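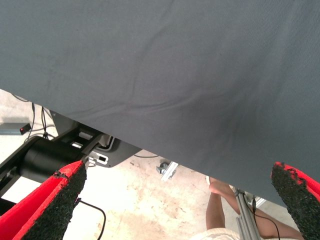

腕部相机看出去:一大幅深灰色的布,两根红壳夹指,右下角有人的腿。

我们组的操作守则又改了一版,现在有14条。上一版贴在门后,被门把手磨掉了一个角,磨掉的正好是“注意安全”的“安”字,于是大半年里我们一直在“注意全”。

守则为什么会越写越长,干过这行的人大概都清楚。每一条后面都站着一件不太体面的小事。外面来参观的人看到“禁止把水杯放在控制柜上”会笑,觉得谁会把水杯放在控制柜上。我一般陪着笑,然后换个话题。

先交代一下,Fusside 是我们内部给这个项目起的名字,没有什么寓意,当时几个候选里只有它没和别人的文件夹重名。活儿是让机械臂夹布:捏、提、摊开、放下。说出来像家务,做起来也像家务,只是慢得多,贵得多,而且每次都要写记录。

布是很不讲道理的东西。硬的零件放在哪里就在哪里,布你放下去,它还要自己想一想。更麻烦的是它挡视线。相机装在手腕上,布一近,上半边就全是灰色的织纹和几道浅褶子,后面有什么一概不知。做视觉的同事管这叫遮挡,写进报告里显得很专业。我管它叫蒙眼干活。

所以新版守则的第一条就和遮挡有关:腕部相机被布遮住大半时,不得仅凭腕部画面判断周围有没有人。

读起来像废话。可是你坐在屏幕前盯着腕部画面盯久了,会慢慢相信世界就只有那么大。布下面露出来一截膝盖,你知道有人;膝盖要是再往里挪一点,画面里就只剩布了,人并没有因此消失。我建议所有新来的都先对着这种画面看一会儿,比听我讲课有用。听我讲课的人,多数在回消息。

第二条是人的位置。我们原来的写法是“运行时人员应与机械臂保持适当距离”。“适当”这个词,我现在见了就想划掉。它的实际含义是“出事之前都适当”。新写法是:要蹲在、坐在臂够得着的范围里干活,先把臂停下来,停的人自己拿着示教器,再开口说一声“停了”,听到的人重复一遍。三个动作缺一个都不算停。

有人嫌重复一遍很傻。是很傻,像小饭馆后厨报菜名。可后厨报菜名是有道理的,他们上错菜的比例比我们误动作的比例低多了,这一点我没有数据,凭吃饭的经验。

第三条到第五条讲地面。

我对地面有很多意见。水泥地,浅色,上面的褐色污渍和深色斑块各有来历,来历大多已经失传。污渍我不管,我管线。细黑线在浅地上弯弯曲曲地走,按说很显眼,可人的眼睛有一种本事,看到第三天就看不见了。守则里是这么写的:

线缆不得横穿人蹲坐作业的位置。必须横穿的,贴地固定。垂挂在支架上的线要沿着型材扎好,不许从人腿上搭过去。

写到“不许从人腿上搭过去”这一句的时候,组里有人问,有必要写得这么具体吗。我没有回答,把画面往他那边转了转。

还有短线头。一截短短的黑线横在地上,一头接着什么、另一头接着什么都不好说,最考验人品。捡起来吧,怕它有用;不捡吧,下一个人也这么想。我们定的规矩是:地上的线头谁看见谁负责问,问一圈没人认领就剪断扔掉。这一条执行以来,认领的速度明显变快了。

脚轮也归到地面这一类。凡是底下带轮子的东西,摆到位以后锁住轮子;轮子本身没有锁的,垫住。布垂下来会盖住一部分脚轮,所以锁轮子要在铺布之前做。顺序写反过一次,上一版里它排在铺布后面,于是大家很认真地先铺好布,再掀开布去找轮子,再把布重新铺好。照着守则做了一个多月,没有人提意见。我有时候不知道该为这个团队的纪律性骄傲还是发愁。

第六条到第九条是夹爪,我打算多说几句,因为和 Visser 那边来回扯了很久。

我们的夹指是红壳子,里侧贴一层厚厚的黑色软垫,表面粗,泡沫似的。夹布靠的就是它,光溜溜的硬面夹上去,布会从中间慢慢溜走,姿态还挺优雅。软垫的毛病是掉渣。上缘最先坏,看着像被什么东西啃过,再往后,底下的红色就从豁口里透出来了。

问题来了:坏到什么程度算坏?

我问过组里每一个人,得到的答案和人数一样多。有人说夹不住了再换,有人说露红就换,有人说他觉得还能再战一阵,这句话他从春天说到现在。Visser 给的说明只有一句“视磨损情况定期更换”。我写邮件去问,请教一下“定期”是多久,对方回信说,视磨损情况。

于是我们自己定:满200多次抓取就检查一遍,上缘起毛记一笔,看得见底下的红色就换,两边一起换。两边一起换这一点有人反对,说浪费。可是一边新一边旧,夹力一样,咬住布的程度不一样,布就会往一边歪,然后你会花一下午去调标定,调得特别好,问题还在。我调过。

垫子换下来也别急着扔,装袋,写上换下来的原因。我们在 Skurkine 那边的合作方第一次看到这些袋子,问是不是什么样本。我说是,失败样本。他们很郑重地点了点头,还拍了照。

检查记录表也顺便改了。旧表有一栏叫“夹爪状态”,选项是“良好”和“其他”。翻一翻旧表,全是良好。一整叠的良好,字迹都越来越像。新表把“良好”删掉,改成几个必须看了才能填的空:左指上缘什么样,右指上缘什么样,有没有露底色。有人抱怨填表时间变长了。变长的那一段时间,就是以前没有看的那一段。

第十条是关于 Wurnier 支架的。Wurnier 是我们自己拼的一套支架,铝型材加夹子,哪里需要就立在哪里,因此哪里都有。它的优点是灵活,缺点也是灵活。守则规定它立起来以后要登记位置,挪了要重新登记,因为规划路径的时候程序只知道它上次在哪里。机械臂对支架没有恶意,它就是按照三周前的地图走路。

夹子拧紧这种事我本来不想写进去。后来还是写了。原因见本文第二段。

第十一条,指示灯。灯亮着就当设备带电处理,不管是哪个设备,不管灯多小,不管你是不是记得自己关过。黑盒子上那么一点红光,白天很容易漏掉。同样,灯不亮也不代表没有电,灯也是会坏的。合起来说就是:亮,当它有电;不亮,也当它有电,直到你量过。有同事总结说,那灯还有什么用。我想了想,它让房间看起来比较像在做科研。

第十二条,布盖着的地方视为有设备。掀布要先停臂,从人这一侧掀,不要让夹爪去替你掀。布底下常常有电机壳、支架、连着线的东西,夹爪一拉,先来的可能是布,也可能是别的。

第十三条讲穿着。关于短裤我们讨论了很久,十月中旬开会时议题排在最后,结果占了大半场。一派认为工作区里应当长裤,一派认为地上坐着干活膝盖要弯来弯去,长裤裤脚反而容易挂住线和夹子。最后的写法是:进入臂的活动范围穿长裤,裤脚收紧;臂断电时随意。我个人觉得这是全篇里写得最好的一条,因为双方都不满意,而且都能照着做。

第十四条是守则怎么改。任何人都可以提,提的时候附上发生了什么,不用写是谁。改完要当着大家的面念一遍,念的时候如果有人笑了,问清楚笑什么,多半那里还漏着一条。

顺便说一句念这件事。我原以为念规则会很尴尬,成年人站成一圈听另一个成年人读“线头问一圈没人认领就剪断扔掉”。确实很尴尬。但念到软垫那段,有个平时不大说话的同事忽然问,那备用的垫子放在哪儿?大家互相看了看。我们写了什么时候检查、什么时候换、两边一起换、换下来装袋,唯独没写新的在哪里。后来在放打印纸的柜子里找到了,压在打印纸下面。这句现在补在第八条末尾,括号里。

有读者上次留言问,为什么不直接照搬现成的标准。现成的标准当然要看,该符合的一条都不能少。只是标准管的是围栏、急停、速度和力,管不到你家那截黑线,也不知道你的垫子会先从上缘掉渣。那一层得自己写,写得土一点没关系,能让蹲在地上的人看懂就行。也不要太长,我们打印出来3页,第3页只有半页,我已经很克制了。

新版还是贴在门后。这回贴高了一点,避开了门把手,个子矮的同事要仰着头看。提意见的单子已经收到了,理由栏写的是“脖子”。

发布于 2023年11月2日

本网站使用 Cookie 以改善您的浏览体验。继续浏览即表示您同意我们使用 Cookie。 接受 | 拒绝 | 了解更多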